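The Well at Skurkberg

1. What the brochure said

The brochure said the water at Skurkberg could cure a bad hip, a weak chest and most kinds of grief. It was printed on good paper. Marilou Ocampo read it twice on the bus and then used it to keep the sun off her neck.

She had been sent by Vindard, which was a magazine for people who liked to travel and did not like to be disappointed. Her editor wanted 398 words and something nice to say.

"You always come back with a face on," he had told her. "Just go drink the water."

"And if it tastes like a pipe?"

"Then write that it tastes of the earth."

The bus let her off beside a parking lot and a shop that sold empty bottles. The bottles cost more than the bus ride. A woman behind the counter explained that you could use your own bottle, of course, but that the water held its strength better in the blue ones.

"Why blue?" said Marilou.

"It's the color," the woman said, and Marilou wrote that down.

2. The spring

She had pictured a pool in the rocks. What they had was a brass tap coming out of a wall, with a line of people in front of it and a drain underneath. Someone had tied ribbons to the railing. An old man was holding his elbow under the stream and swearing quietly.

"Is it helping?" she asked him.

"It's cold," he said.

"But is it helping?"

He thought about this for longer than she expected. "I've been coming for 41 years," he said. "And the elbow's still on."

She drank a cup. It tasted like a pipe. She had a second one because she had come all that way, and the second tasted like the first with a little less hope in it. Her left knee, which had hurt since spring, went on hurting. She gave it ten minutes in case it was shy.

3. Mr. Lawal

The man who ran the place was called Lawal, and he had an office over the bottle shop with a fan in it. He was not what she wanted him to be. She had been hoping for rings and a loud voice. He had a brown sweater with a hole at the cuff, and he made her tea out of what she was fairly sure was ordinary town water.

"You don't use the spring for tea?" she said.

"It makes a scum."

"Can I print that?"

"You can print it. They'll still come." He pushed the sugar over. "Somebody from the university at Skaltport came up once and tested it. He found iron and some salt. He put out his report, and that summer we had 200 people a day instead of 30."

"Because it said iron?"

"Because it said report."

Marilou did not want to laugh and she did anyway, through her nose, into the tea. Then she asked him what she had come to ask, which was whether he believed in it himself.

He looked at the fan. "My wife did," he said. "She drank it every morning for the last year. I carried it up."

"And did it –"

"No."

A bus pulled in downstairs and they listened to the doors. She had a follow-up question ready. It was a good one, about the price of the bottles, and she turned the page of her notebook and left it where it was.

4. The wish room

He told her she should see the back room before she left, since all the magazines put it in. It was where you wrote your wish down. The wishes went into a box and the box went up the hill in September, and a priest read a few words over it, if the priest was free. If he was away, Mr. Lawal read them.

"And then?"

"Then we burn the box. It's mostly cardboard."

She went in alone. Brown paper had been spread out wide over something white, and on it was a blue tray with one purple marker in it. She thought of the bottles downstairs and wondered whether the wishes held their strength better in blue as well.
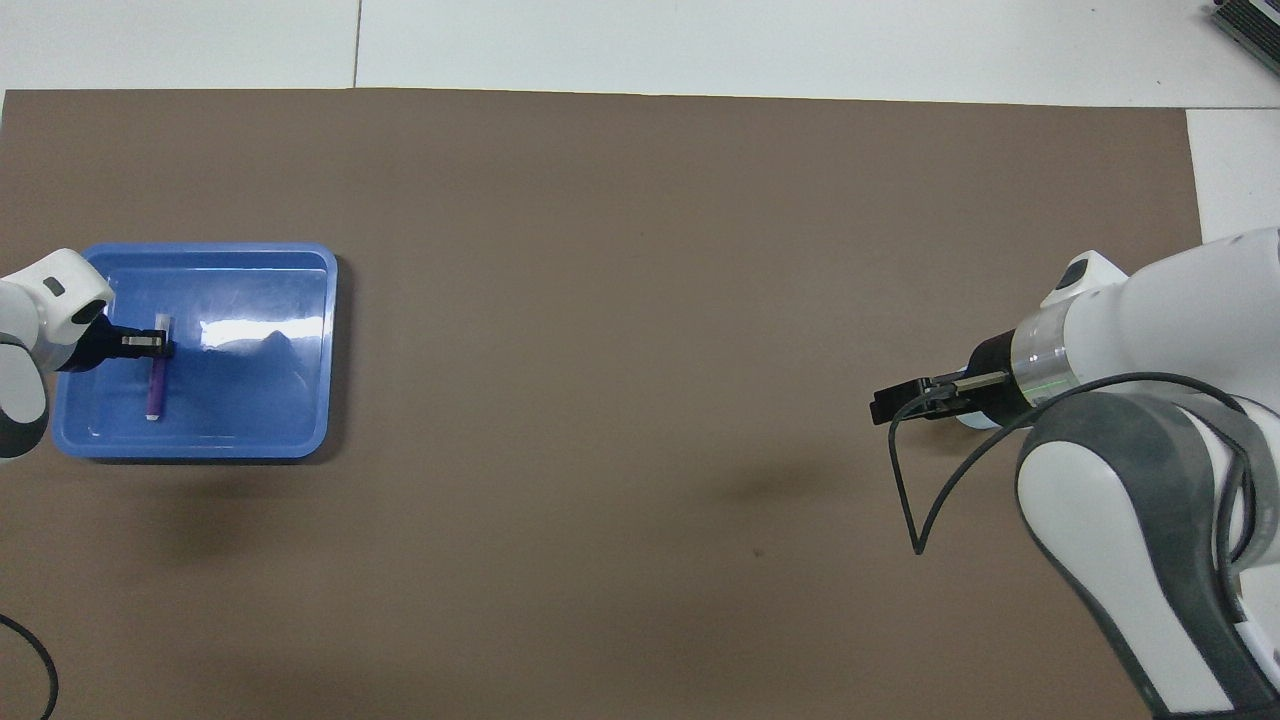

5. What she wrote

She did not make a wish. She wants that understood, and she has said so to her editor, her sister and a man at a party who had only asked what she did for a living.

What she did was stand there. She tried out a few sentences in her head, the kind she got paid for. Sad little room. Grown adults. A clever racket with a nice view. They were all fine. She had used most of them before, about other places, and she was fairly sure they had been true there too.

Then she thought about a man carrying water up the stairs every morning when he knew it made a scum. She could not get him to fit in any of the sentences. She tried making him a fool and she tried making him a crook, and he just kept coming up the stairs with the jug.

It annoyed her all the way to the bus stop.

The old man with the elbow was on the bench, his sleeve still rolled up. He moved his bag so that she could sit.

"You try it?" he said.

"Two cups."

"And?"

"Iron," said Marilou. "And some salt."

He nodded as if that was high praise. When the bus came it was late and full, and she stood the whole way down with her bad knee against somebody's suitcase. She started the piece in her head at the first bend. It began with the price of the bottles. By the bottom of the hill she had thrown that out and was starting over with the tea.

Her editor ran it in the end, with the last paragraph gone. He said it was good but that she had forgotten to say whether people should go.

She told him she hadn't forgotten. She told him the knee was no better, either, and he asked her which knee, and she found she had to stop and think about it before she said the left.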